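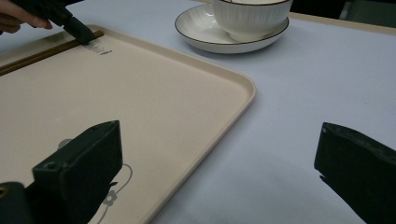
Abugri is a set of short manipulation recordings made with hand-held grippers on tabletop objects. It was put together in the Warkotier workspace to train and check the Radosel policy, which takes gripper-view video and predicts the next motion of the jaws. The table setup covers thin and flat objects alongside ordinary crockery: chopsticks lying at the rim of a cream tray, with a white cup and saucer on the table behind. Each recording is one attempt at one task, from the moment the operator lifts the gripper to the moment it is set back on the table.

Contents

The release holds 556 recordings. Of these, 300 are chopstick tasks and the rest are cup, saucer and tray tasks. Each recording has its own folder with:

video from each gripper in use
jaw opening, as a fraction of full travel
gripper pose, in the table coordinate system
a plain text note with the task name and the outcome

Failed attempts are kept. They are marked "dropped", "missed" or "stopped" in the note file. If you only want clean examples, filter on "done" before you split the data, or your counts will not match ours.

How recordings are made

The operator works from a task card that names the object and where it has to end up. The card does not say how to grip it. Some operators pinch a pair of chopsticks in the middle, some near one end, and we have left that variation in. A session runs for 15 minutes, then the operator takes a break and the calibration is checked again. Lighting is whatever the room gives us, with the blinds left as we find them.
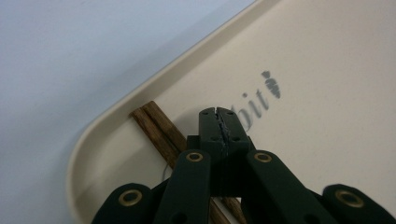
Chopstick tasks come in 2 forms, single and pair. The single form asks for one stick to be moved and the other left where it is. The pair form asks for both to be lifted together. Both forms are harder when the sticks start side by side against the inside of the rim, as the jaws have very little room on that side. Starts like this are tagged "rim" in the note file. The grey lettering and small carrot logo on the floor of the tray are left uncovered, and a model trained on one tray may well learn to use them as a landmark. We suggest masking the print in some of your training runs to see how much it matters.

Known problems

The jaws often hide the exact point of contact. Contact labels were added by hand from the video and can be a little late.

Pose tracking drifts when the gripper is held very low over the table. Affected recordings have "drift" in the note file and are best left out of pose training.

Colour varies between cameras. We have not corrected it.

The older Tukotmont recordings use a different scale for jaw opening. They are not part of this release – please don't merge the two without converting first.

Splits

Train and test are split by session, so neighbouring attempts never end up on both sides. The split lists are in the top folder as plain text, one recording name per line.

Changes

September: relabelled the single and pair tasks, removed duplicate folders, added the "rim" tag.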